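Gurkix Hand Grain Mill: Review After One Winter of Bread

Posted on Tuesday, April 13, 2021
Filed under: Kitchen, Baking, Long-term reviews

I bought the Gurkix hand mill last August and I have waited until now to write about it. Many reviews of grain mills are written in the first week, when the steel is still shiny and the arm is not yet tired. I wanted to go through a full winter of bread first. I paid for the mill with my own money, $295 at the Dabbas kitchen store in Amdale, and the store does not know that I write this.

First a few words about how we eat, so that you can judge if my experience is useful for you. We are four at home. I bake two times in the week, mostly a plain loaf with part whole wheat, part white flour, and on the weekend small rolls for breakfast. In the country where I grew up, bread is on the table for every meal, also with soup, also with pasta, and guests find it strange if it is missing. I kept this habit when I moved here. So the mill must work often, but it does not need to feed a village.

What is in the box

The mill comes almost complete. You get the body with the steel burrs already inside, the crank, the hopper, a table clamp, a small brush and a booklet. The booklet is thin and the translation is not good, and I say this as a person who makes many mistakes in English myself. The drawing for the clamp is upside down in my copy. If you put it together the way the drawing shows, the clamp screw will point to the ceiling. Turn the page around and all becomes clear.

The body is cast iron with a gray coating. It is heavy, and I like that it is heavy. The crank has a wooden handle that turns freely, so the skin of your hand does not rub. My old mill had a fixed plastic handle and I had blisters from it more than once.

Setting up

You need a table with a straight edge and enough space under it for the clamp. My kitchen counter was too thick, and I had to find another place. In the end I used an old work table in the pantry. The clamp has two rubber pads, and they leave a light mark on painted wood. I put a folded piece of cardboard between and now there is no mark.
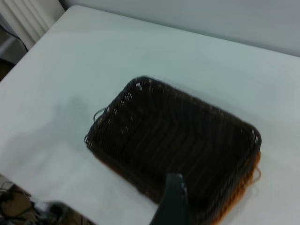 Before the first real use you should grind a cup of cheap grain or rice and throw it away. The booklet says this and it is correct advice. My first flour had a gray color from the factory oil and a smell like a bicycle shop. After the second cup it was clean.

The setting of the burrs is done with a big knob on the front. To the right is finer, to the left is coarser. There are no numbers on the knob and for me this is the biggest fault of the Gurkix. When you find the setting you love, you have no way to come back to it after cleaning. I made a small line with nail polish on the knob and another on the body. It works very well, but for $295 I would expect that the company puts a line there.

How it grinds

Coarse: excellent. For porridge and for cracked wheat I have no complaint. The pieces are even and there is very little dust between them. My children now prefer this porridge to the one from the package, and I did not have to say any word about health.

Medium: very good. I use it for the dark part of my weekday loaf and for corn bread. Dry corn needs two passes, first open, then closer. If you try to do it in one pass the crank stops and the table moves.

Fine: good, but you pay with your arm. For 50 grams of soft wheat on a fine setting I turned the crank 56 seconds, not fast, the speed at which I can still talk. That sounds easy. Then you remember how much flour is in a real loaf, and you understand that fine flour for all the family bread is a sport. I do the fine grinding in the evening with the radio on, and I change arms.

The flour gets warm, but only a little. I have read that hand mills keep the flour cool and electric ones cook it. My feeling is that this is said too strongly. My neighbor has an electric one, her flour is warmer than mine, and her bread is wonderful.

How is the bread

Here I want to be careful, since fresh flour has many fans and they can write like poets. The taste is different, yes. It is a little sweet and a little like nuts, and you notice it most on the first day. The dough drinks more water than with store flour. In the first month my loaves were dry inside and I blamed the mill, but the mistake was mine. Now I add more water, I let the flour and the water sit together before the salt and yeast go in, and the crumb is soft.

With all the flour from the mill, my loaf stays low and heavy. I like it for two slices with cheese. My family does not like it at all. With one third fresh flour and the rest white bread flour from the store, everyone is happy, and this is what I bake now. If somebody dreams of a tall white loaf from a hand mill, he will be sad.

The rolls are where the mill has really changed something for us. I grind a small amount on Saturday evening, mix the dough, and put it in the refrigerator for the night. On Sunday morning I shape, wait, and bake. Then the rolls go into a basket with a cotton cloth and to the table. I must say one thing about bread baskets, because I learned it the hard way. Do not close the cloth over hot rolls immediately. Let them stand open until the strong steam is gone, then cover them. Otherwise the bottoms become like wet paper, and the crust you have worked for is gone before the coffee is ready. A woven basket is better here than a bowl – the air can go out at the bottom. 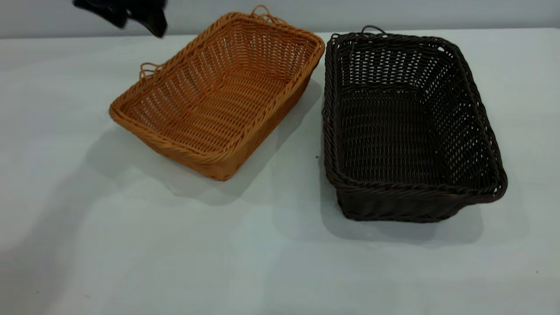
The baskets on the white table.

To clean such a basket after many rolls, I turn it over above the sink and knock on it, then I use the same kind of small brush as for the mill. The crumbs sit deep in the weave. Water only if really necessary, and then I let it dry well.

Cleaning the mill

Water is forbidden for the burrs. They will rust, and fast. I washed them once in the first week and in the morning there was already an orange shadow on the metal. I ground two cups of rice through it and the shadow went away, but I was very angry at myself. Since then I only brush. The brush from the box lost its hair before Christmas and I replaced it with a new paintbrush from the hardware store, with stiff bristles, the flat type.

Taking the mill apart is simple. One wing nut, the knob comes off, then the outer burr, then the inner one. Lay the parts on a towel in the order you took them off. There is a tiny washer behind the inner burr that falls down every time, and it is the same color as my floor.

If you grind only dry grain, you do not need to open it each time. I open mine once in the month. Do not put oily seeds in it. I tried flax and made a paste that needed an evening and a toothpick to remove. The booklet has one sentence about this on the last page, where I read it afterward.

Noise

It makes a dry, rough sound, like small stones in a bucket. You can have a conversation beside it. With a closed door the people in the next room can sleep, and mine do.

Compared with the Predent

Before the Gurkix I had for some years the Predent, the small one with the plastic hopper. It costs much less and for coffee-size amounts it was okay. Its clamp was weak and the hopper cracked, but the knob had clear numbers from one to nine, and I miss these numbers. The Predent could not make fine flour, even with three passes. If you want only porridge and cracked grain, buy the Predent and keep the rest of the money. If you want to bake with your flour, the Gurkix is in another class.

Is it cheaper than buying flour?

No. Readers ask me this about every machine. At Dabbas a bag of wheat grain of 1,000 grams costs more than the same weight of good whole wheat flour at the supermarket. Maybe in a big sack from a farm the math is better, but then you need a dry place, closed buckets, and a serious plan against moths. I had moths once in the pantry and I will not have them again. The grain goes into the freezer for a few days when it comes home, then into glass jars.

The guarantee and the service

In January the wooden handle became loose and made a click with each turn. I wrote to Gurkix by e-mail, with a photo. The answer came after six days, polite and short, and a new screw and handle arrived the week after without cost. They did not ask for the old one. I have no complaint here, only that the customs paper was filled out in a very strange way and the mail carrier had questions.

What I like
The weight and the stable clamp
Very even coarse and medium grinding
The handle that turns with your hand
Easy to take apart

What I do not like
No marks on the setting knob
A bad booklet and a bad brush
The little washer
The clamp does not open wide enough for a thick counter

Who should buy it

I would give it four stars from five. It is a good mill for a person who bakes small amounts often and has a strong table. If you have pain in the shoulder or the wrist, please try one in the store first, with grain in it, on the fine setting. At Dabbas they have an open one near the register and they let you turn it as long as you want. An empty mill turns easily and tells you nothing.

Update for those who wrote to me about rye: yes, it grinds rye, medium without problems, fine with a lot of patience. Spelt is easier than wheat. I have not tried beans and I do not plan to.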